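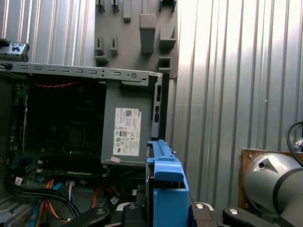

Photo: Savedthorpe workshop

Parts & Spares > Desktop Systems > Power > Replacement Supplies

Idex Ganderach Internal Power Supply for Desktop Towers

Filed under: Power, Refurbished Stock, Trade Counter

The Ganderach is an internal power supply for office desktop towers, sold as a replacement for units that have failed or are out of warranty. It is supplied as a bare unit with four mounting screws and a printed wiring sheet. No power cord is included.

Two versions are in stock. The standard version has a fixed cable set and is meant for machines without a separate graphics card. The extended version adds one auxiliary graphics connector and a second drive cable, and has a slightly deeper housing. Check the depth of the bay before ordering the extended version – it will not fit in small form factor cases.

Compatibility

Makers of office desktops often use their own board connectors and mounting hole patterns. A supply with the right output may still not fit. Compare these points with the label and plugs on the old unit:

Number of pins on the main board connector
Number of pins on the processor power connector
Position of the mounting holes on the rear panel
Airflow direction
Rated output, in watts

If the main board connector does not match, the Kravets adapter lead (sold separately) covers the most common cases. The lead is 20 cm long and adds bulk behind the drive cage. Do not join two adapter leads together.

Specifications, standard version

Rated output: 322 W
Housing length: 173 mm
Input: 100–240 V AC, auto-ranging
Fan: single, temperature controlled
Drive connectors: 4
Finish: bare metal
Protection: overcurrent, overvoltage, short circuit

Rated output is the continuous figure. Peak output is not quoted for this product.

Fitting

Shut down the computer, unplug the cord and leave the machine to stand for several minutes. Remove the side panel and lay the tower flat on a firm surface. Note the route of each cable before disconnecting it, then release the plugs by their latches. Pulling on the wires can lift a pin out of the plug. Remove the rear screws while supporting the old unit with one hand.

Slide in the new supply and start all the screws before tightening any of them. Connect the main board first, then the processor, then the drives. Keep cables clear of the processor fan. Do not open the housing of either supply. There are no parts inside that the user can service, and the capacitors can hold a charge after the cord is removed.

Returns and warranty

Unused units can be returned within the period shown on the invoice. Units with cut or re-pinned cables cannot be accepted. Refurbished stock is load tested at Savedthorpe before dispatch and carries a shorter warranty than new stock – the term is printed on the packing slip.

The extended version is on back order until November. Orders for the standard version ship as normal.

Page last revised 4 October 2019

4 shares | 0 comments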